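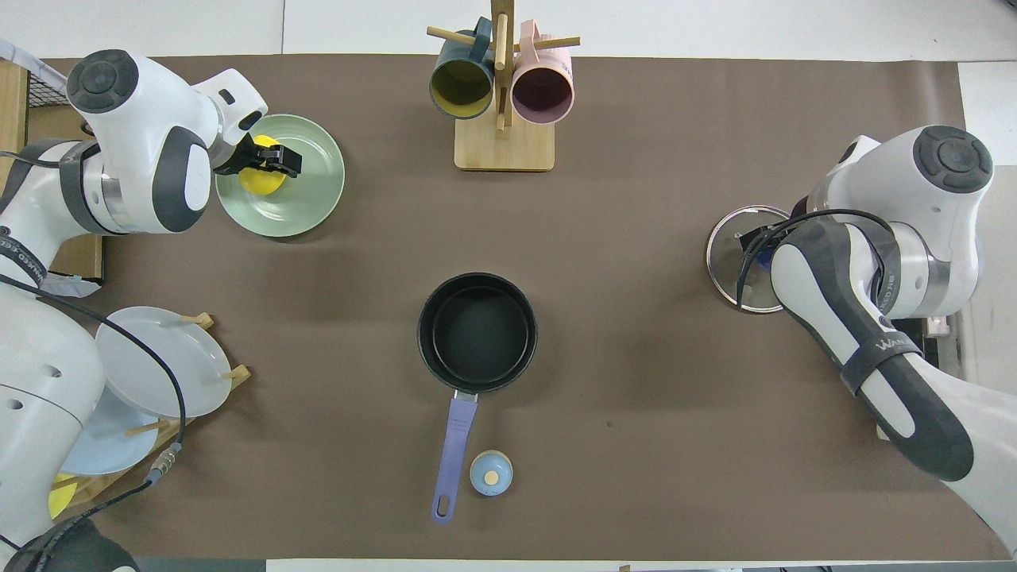 Where Do the Dishes Go?
By the Vallthorpe Children's Learning Service
September

Every kitchen has a great many objects in it, and each of them needs a home. When plates, mugs and pans are put back in the same place every time, everyone in the family can find them.

Plates are wide and flat. They can be stacked in a pile, or they can stand on their edges in a rack. A rack has pegs or slots that keep the plates apart, so that air can pass between them and the last drops of water can run off.

Mugs are harder to stack, as their handles get in the way. Many families hang them up instead. A mug tree is a post with pegs that stick out like branches, and the handle of each mug slips over a peg. 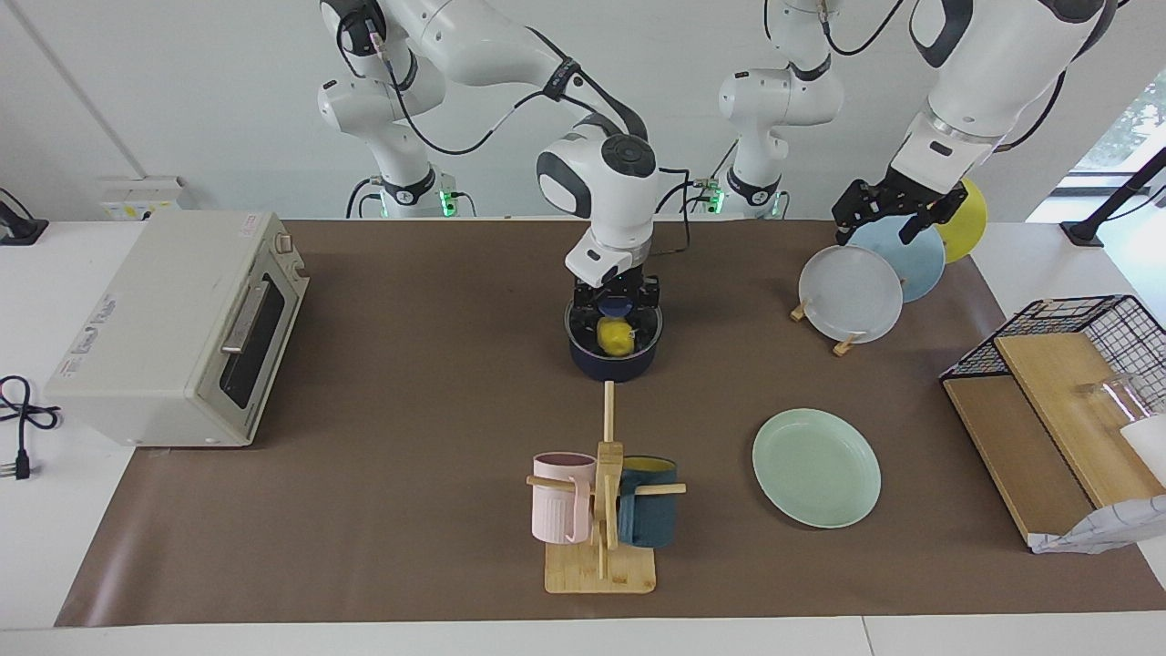

Pots and pans are often the heaviest things to put away, and they take up the most room. Before a pot goes into the cupboard, it should be empty. Small objects have a way of ending up inside. A bright yellow thing shaped like a lemon is easy to spot in a dark pot, but a teaspoon may be missed. Lids may be kept beside their pots or turned upside down on top of them.

Some things stay out all the time. A toaster oven is usually left on the worktop — children should ask an adult before touching it, as the door can become very hot.

Try it at home
Choose 5 objects from your kitchen. For each one, decide whether it should be stacked, stood up, hung or left out. Ask a grown-up to check your answers with you.

2 comments | 18 shares

Contact us | © Vallthorpe Children's Learning Service | Back to top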